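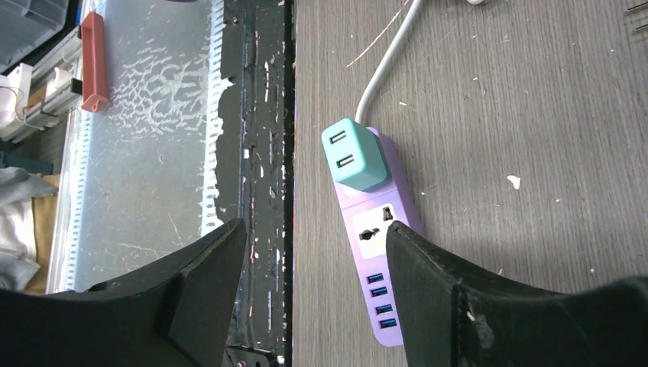 How to Plan and Budget for a Tabletop Manipulation Station

Olloston Technical Institute, Equipment Planning Office
Revised July 30, 2024

Purpose

This guide is for departments that intend to request funds for a tabletop robot station in the coming budget year. It covers the steps from first estimate to signed purchase request. It applies to single-arm stations with a two-finger gripper and a wrist camera. Departments planning a mobile base or a two-arm station should contact the Equipment Planning Office before completing any forms.

Requests are reviewed once a year, in January. A request that arrives without a completed cost sheet will be returned to the department and held for the next review.

Before you begin

You will need the following:

The room number and a floor sketch showing doors, outlets and fixed furniture
The name of the budget line that will carry the station after the first year
A written description of the tasks the station will perform
The current Equipment Cost Sheet

Step 1. Describe the work

Write down the objects the robot will handle and what it will do with them. Be specific. "Household objects" is not enough for the reviewers to judge whether the requested arm and gripper are suitable. A power strip with a charging adapter plugged into it, for instance, raises questions that a plain block does not. The cable may pull against the grip. The adapter changes the shape of the strip at one end. Sockets and ports have small openings that the wrist camera must be able to resolve if the task involves inserting a plug.

For each object, record its approximate weight, its widest and narrowest dimensions, and whether a cord or other flexible part is attached. Attach the list to the request. The list will also be used in Step 3 to select fingers.

Step 2. Choose and measure the work surface

Departments may use an existing table if it is rigid and level. A worn table frame is acceptable; a loose one is not. Check every bolt and bracket before measuring.

Measure the full reach of the arm over the table and mark the boundary with tape. Leave a clear margin of 50 centimeters between the boundary and any walkway. Storage bins, spare parts and fabric items may be kept beside the work area, but the plan must show where they will go. Items left near the edge often appear in the wrist camera's view, and departments that need a uniform background should budget for side panels or shelving at this stage.

Surface finish should be considered together with the objects. Gray and wood-grain surfaces are generally suitable for brightly colored items. White plugs, cables and small fittings also show well against them. Very glossy surfaces should be avoided under overhead lighting.

Step 3. Select the gripper and fingers

Using the object list, confirm that the gripper opens wider than the narrowest graspable side of every object. Allow extra clearance for objects that will not be presented squarely to the gripper.

Tapered fingertips suit small parts and crowded tables. Broad, padded fingertips suit heavier items. If both kinds of work are planned, request two sets. Fingers are a consumable item and must be entered on the recurring section of the cost sheet. Scuffing from ordinary use is not grounds for replacement, but cracked or bent fingers must be removed from service at once.

The institute's standard finger set is supplied by Bruline at $66 per pair. Departments should enter two spare pairs for the first year.

Step 4. Confirm the camera view

The wrist camera should see both fingertips and the space between them. When the fingers are open, the object should remain visible in the gap as the arm approaches. A camera mounted too low will lose the object behind the fingers at the moment of grasp. Ask the supplier for sample pictures taken from the proposed mounting position, and include one with the request.

Lighting belongs in the same section of the plan. Bright, even light is preferred. Some shadow from the fingers is unavoidable, and the operator should confirm that it does not hide ports, slots or other details that matter to the task.

Step 5. Plan electrical supply

List every device that will draw power, including the arm controller, computer, monitor, cameras and lamps. Submit the list to the Facilities Office, which will state whether the existing circuit is adequate.

Power strips that serve as task objects must be entered separately from those that supply the station. They are to be kept unpowered during handling and labeled accordingly. Do not count their outlets toward the supply requirement.

Step 6. Complete the cost sheet

Enter one-time and recurring costs in separate columns. One-time costs include the arm, gripper, mounting plate, camera, computer and any furniture. Recurring costs include fingers, cables, task objects and the service agreement.

Two items are commonly left out. The first is the Adams mounting plate, priced at $1,088, which is required for every arm installed on an existing table. The second is the Dodik camera bracket and cable kit, at $234. Neither is included in the arm supplier's base quotation.

Shipping should be quoted in writing. Estimates taken from a supplier's catalog will not be accepted.

Step 7. Obtain approvals and submit

The department head signs first, followed by the Facilities Office and the Safety Office. Allow four weeks for all three signatures. Send the signed packet to the Equipment Planning Office as a single file, with the cost sheet as the first page.

After approval

Purchase orders are issued by the institute on the department's behalf. Departments may not place orders directly, including orders for spare fingers or task objects in the first year. When the equipment is delivered, compare each item with the cost sheet before signing the receipt. Missing or damaged items must be reported within five working days.

Related forms

Equipment Cost Sheet
Task Object List
Electrical Load Statement
Receipt and Inspection Record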